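ロープ端末の処理とアイスプライス 週末レース前にやっておくこと

2022年12月2日更新。前に書いたやつが古くなったので書き直し。急ぎなので雑です。
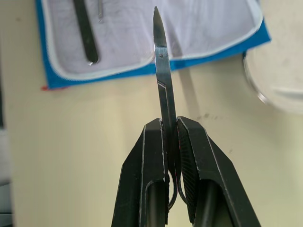 最初に:どのロープの話か

ここで扱うのは二種類だけ。

・外皮つきのダブルブレイド(ポリエステルの外皮+芯)。メインシート、ジブシート、ハリヤードの普通のやつ。
・芯だけのシングルブレイド(ダイニーマ系の12打ち)。ソフトシャックル、ランナーの延長、ラッシングなど。

三つ打ちは別ページ。係留ロープは別の話になるので今回はなし。

自分の艇はHattarという古いクルーザーレーサーで、クルー五人、だいたい毎月クラブレースに出てる。ハリヤードは全部10ミリ、シートは10ミリと12ミリ。以下の寸法は10ミリ前提。違う太さの人は読みかえてください。ロープの何倍、という書き方もなるべく併記。

用意するもの

・フィッド(中空の針)。10ミリ用と8ミリ用
・細いワイヤーを二つ折りにした引き込み具。自作で十分
・ホイッピング用の糸、ワックスつき
・針。帆縫い針の太め
・ビニールテープ。白がいい。黒は印が書けない
・油性ペン
・よく切れるはさみ、または繊維用カッター
・メジャー
・ライター
・手袋。革のやつ

はさみについて。ダイニーマは台所のはさみだと噛んで逃げる。刃がすぐだめになるし。専用を一本決めて、ほかのことに使わない。テープを切ると糊がつくのでテープ用は別に持つ。これ守らない人多い。

糸はStarnaの0.8ミリを使ってる。太すぎず、手で引いて切れない。色は赤。艇の上で端末が見つけやすいので。

1. まずロープを洗う

塩がついたまま作業しない。固くて芯が抜けない。前の晩にぬるま湯のバケツに入れて、朝に水をかえて、陰干し。洗濯機に入れる人はネットに入れて、脱水は弱で。柔軟剤は少しなら可、自分は使わない。

乾いてから作業すること。濡れたままだと印が乗らないし、ライターも効かない。

干すときは手すりに直接かけない。錆が移る。前に白いハリヤードで一本やった。

2. 古い端末を切り落とす

ハリヤードはマスト側の端とシャックル側の端、どっちも見る。シャックル側、シーブに乗りっぱなしのところが一番傷む。毛羽だってるだけならまだいける。外皮が割れて芯の色が見えたら切る。

切る前に長さを確認。アイスプライスで食う長さがあるので、余りがないハリヤードは切れない。セールをフルホイストしてウインチに三巻き、そのあと手元に最低でも1.5メートル残ること。残らないなら新品。ケチると後で困る。

前後を入れ替える手もある(エンドフォーエンド)。傷む場所が変わるのでもう一、二シーズン使える。自分はこれを毎年7月のレガッタのあとにやる。

切り方
切るところにテープを三周、きつめに。テープの真ん中を切る。両側にテープが残るようにする。斜めに切らない。

3. ホイッピング(シートの端)

シートの端はこれだけでいい。アイは要らない。

手順
ア テープで端を巻いて、油性ペンで端から15ミリのところに印。
イ 糸を70センチ切る。針に通す。玉結びはしない。
ウ 印のところで針をロープの真ん中に通して、糸の端を2センチ残す。
エ もう一回、90度ずらして通す。これで抜けない。
オ 残した糸端を巻き込みながら、端に向かって巻いていく。すき間なし。一巻きごとに引く。
カ ロープの直径の1.5倍まで巻く。10ミリなら15ミリ。
キ 針を通して反対側に出し、巻きの外側を斜めにわたして、下で通す。これを4か所。
ク 同じ道をもう一周。二重になる。
ケ 最後は針を二、三回ロープの中で往復させて、際で切る。

巻きがゆるいのが失敗の九割。一巻きごとに引く。手袋は片手だけでいい、針を持つほうは素手。

終わったらテープをはがして、はみ出た繊維をライターで軽くあぶる。溶かして玉にしない。玉になるとブロックを通らないし、割れると指が切れる。ダイニーマの芯はあぶらない。熱に弱い。芯が出てる場合は外皮より少し短く切っておいて、外皮だけをかぶせてあぶる。

4. ダブルブレイドのアイスプライス

ここから本番。初めてなら一時間半みておく。慣れたら30分。いらないロープで一回練習してから。新品でいきなりやらない。

使い古したロープは外皮が縮んでて難しい。三シーズン越えたら自分ならスプライスせずに、ボーラインかハリヤードヒッチで済ます。それでいい。レースに出るだけなら大差ない。

4の1 印をつける

フィッドの長さを一とする。10ミリ用ならロープ直径の21倍で、210ミリ。
・端から210ミリ →印A
・そこからアイの大きさだけとる。シャックル用なら100ミリ →印B
・印Bからさらに五フィッド分、ここで固い結び目を一つ作る。外皮がずれるのを止めるため。

結び目を忘れるとあとで外皮が永遠にずれて泣く。忘れないこと。柱に引っ掛けておくと楽。

4の2 芯を出す

印Bのところでロープを曲げて、外皮の目を針先で広げる。切らない。広げるだけ。芯が見えたら引っかけて出す。端まで全部引き抜く。

出たら芯の付け根に線を一本。これが芯の印1。
外皮を結び目に向かってしごいて、芯をもっと出す。印1から短いほうのフィッド分(70ミリ)で、芯に線を二本。印2。
そこからさらに一フィッドと70ミリ、合計280ミリのところに線を三本。印3。

線の本数で区別。数字を書いても編み目で読めない。

4の3 外皮をテーパーにする

外皮の端から目を数えて、右回りと左回りの糸を交互に抜いていく。印Aから端に向かって七目ごとに一組。全部抜いたら先が細くなってるはず。ここを雑にやると、あとで段ができてシーブで引っかかる。マストの中で引っかかったら降りない。セールが降りないのは本当に怖いので、ここだけは丁寧に。

4の4 外皮を芯に入れる

フィッドに外皮の先を差してテープで止める。芯の印2から入れて、印3から出す。芯の中を通ってる感じが指でわかる。途中で突き抜けたら戻してやり直し。
印Aが印2に来るまで引く。

4の5 芯を外皮に入れる

今度は芯の先。外皮の印Aから入れて、印Bを越えたところから出す。アイの部分は二重になる。カーブがきついので、ロープをまっすぐに伸ばしながら少しずつ。フィッドが止まったら無理に押さない。手前をたぐって送る。

シンブルを入れる人はこの前に通しておく。あとからは入らないです。

4の6 交差を締める

外皮と芯が入れかわってるところ、ここを左右から引いて締める。太さがロープとほぼ同じになるまで。芯のほうもテーパーにする。半分の糸を段違いに切る。はさみの先だけ使って、隣の糸を切らないように。
アイのほうからしごいて、外皮の先を中に隠す。芯の先も同じ。

4の7 埋める

一番力がいるところ。結び目は柱に固定したまま。結び目からアイに向かって外皮をしごく。しごく、しごく、しごく。交差のところが外皮の中に入っていく。
途中で止まったら
・ロープを曲げて揉む
・木づちで軽くたたく
・アイにドライバーを通して体重をかける
・それでも入らなければ、交差がまだ太い。戻って締め直し

最後の2センチが固い。ここで止めてもいいけど、できれば印Bまで。

4の8 縫い止め

アイの首のところを縫う。ロックステッチ。糸を首に通して、表裏に五目ずつ、90度回してまた五目。強く締めない。荷重がかかってないときに抜けないようにするだけなので。
首の上にホイッピングもかけておくと見た目がいい。任意。

5. シングルブレイドのアイ(こっちは簡単)

外皮がないので10分でできる。先にこっちからやると気分がいい。

ア 端からロープ直径の72倍をとる。5ミリなら360ミリ。埋める長さ。
イ アイの大きさをとって印。
ウ 端を一回、ロープに貫通させる。引く。
エ 反対側のロープも今できたアイに近いところで端の側に貫通させる(ブランメル)。ひねりが出ないように。
オ 端をテーパーに。片側の糸から一本ずつ、段をつけて抜く。最後に四本くらい残る感じ。
カ 引き込み具で中に通す。ロープを縮めて太らせると入る。
キ アイを持ってミルクする(しごくこと)。端が中に消えるまで。
ク 縫い止め。

反対側の端にもアイがあるとエができない。その場合はブランメルなしで縫い止めを長めに。

埋める長さはケチらない。短いと滑る。ダイニーマは表面がつるつるなので、ほかの素材の感覚でやると抜けます。

6. できたら荷重をかける

いきなりレースで使わない。ウインチで引いて確認する。岸壁のクリートでもいい。自分はポンツーンのクリートと艇のプライマリーウインチの間で、手で回せるところまで引いて、五分おく。まっすぐ後ろに立たないこと。ロープの延長線上に人を入れない。

見るところ
・首のところに印Bが出てきてないか
・交差のあたりで段がないか
・縫い目が突っ張ってないか

一度荷重をかけると少し伸びてアイの形が落ち着く。ソフトシャックルも同じで、初めの荷重で長さが変わるのでサイズはそのあとで判断。

そのあとシーブに実際に通してみる。マストに通すときはメッセンジャーラインを縫いつけて、テープだけに頼らない。テープだけで引いて途中で抜けて、マストに登ったことが二回ある。二回とも冬。

7. メッセンジャーのつなぎ方

端と端を突き合わせて、針で三回往復。糸は8の字に。そのあと薄くテープ。厚く巻かない。
端にループを縫っておくと毎回楽。リーブループというやつ。ハリヤードの手元側は全部これにしてある。

引くのは二人で。一人が送って、一人が引く。引っかかったら引かずに戻す。

8. よくある失敗

外皮が余ってぶくぶくになる
 結び目を作ってない。またはしごきが足りない。全長をしごき直す。

芯が出てくる
 縫い止めなし。縫う。

アイが大きくなった
 埋めきってない。4の7へ。

片側だけ固い
 フィッドが芯を突き抜けてる。ほどいて4の4から。

ジャマーで滑る
 スプライスのせいではない。外皮の毛羽かロープが細い。ジャマーのところだけ外皮を足す方法があるけど別ページで書く予定。いつになるかは不明。

ウインチで外皮が溶けた
 巻き数が足りないのに一気に出してる。出すときは手のひらで押さえながら。

9. 交換の目安

自分の艇の場合。
・スピンハリヤード 二シーズン
・ジブハリヤード 三シーズン
・メインハリヤード 三シーズン、途中で前後入れ替え
・シート類 毛羽だって手が痛くなったら
・ソフトシャックル 毎年

ロープごとに入れた年をテープに書いて、手元側に巻いておく。ノートだと見ない。

費用の話もよく聞かれるので。スナップシャックル側のアイ、業者に出すと一か所いくらで取られて、ハリヤード全部だとそこそこの額。自分でやれば糸代だけで、今年のレース前に買ったホイッピング糸は1,162円だった。フィッドは最初に買えばずっと使える。

10. レース前日のチェック

・シートの端、左右とも
・ハリヤードのアイ、シンブルの割れ
・アウトホール、カニンガムの端末
・リーフラインの端(ここ忘れる)
・ファーリングラインの擦れ
・ライフラインのラッシング。紫外線で白くなってたら交換
・予備のソフトシャックル三本
・糸と針とテープとはさみを一つの袋に。ナビ席の下

リーフラインはWudumbridgeカップのときに強風で一本飛ばした。端末がほつれてたのは知ってて、帰ったらやろうと思ってた。そのまま二番ポイントにできずフルメインで帰ってきて、順位は18位。Agnes Strandさんの艇Flulanceは同じ風でさっさとリーフして上位に入ってた。リーフラインは先にやること。

海の上での応急処置

時間ないとき用。
端がほつれた→テープ五周、その上から針で一回貫通させて結ぶ。帰るまでもつ。
アイが抜けた→切って、ボーライン。末端は長めに残す。
外皮が切れた→切れたところの前後を縫って、テープ。ウインチに乗せない。荷重のかからないところで使う。
ハリヤードが切れた→予備のハリヤードに付けかえ。トッピングリフトをメインの代わりにするのもあり、ただし太さを見てから。

濡れてるとテープがつかない。タオルで拭いて、端を強く握りながら巻く。それでもだめなら糸だけで。

追記

・フィッドの寸法はメーカーで少し違う。手持ちのやつに付いてる表があればそっちを優先してくだい。
・40フィート超の艇は荷重が変わるので、ハリヤードは業者かリガーに聞いたほうがいい。
・練習用のロープは400センチもあれば両端で二回できる。結び目の位置だけ、反対側とぶつからないように注意。
・写真つきの手順は冬のあいだに足します。三つ打ちのページも直す。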